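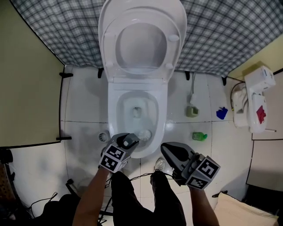

Hestik brings restroom cleaning automation to Moltbridge

Moltbridge, 11 May 2022 - Hestik will install its Girside cleaning system at the Valderrama office site. The system covers toilet bowls, seats and rims in 30 restrooms. Washbasins and floors stay with the 13 cleaners now on staff, and no positions are cut.

Brush work per shift falls from four hours to two. Cleaners will be trained to check finished rooms and log faults - paid time, on site. A trial has run since February.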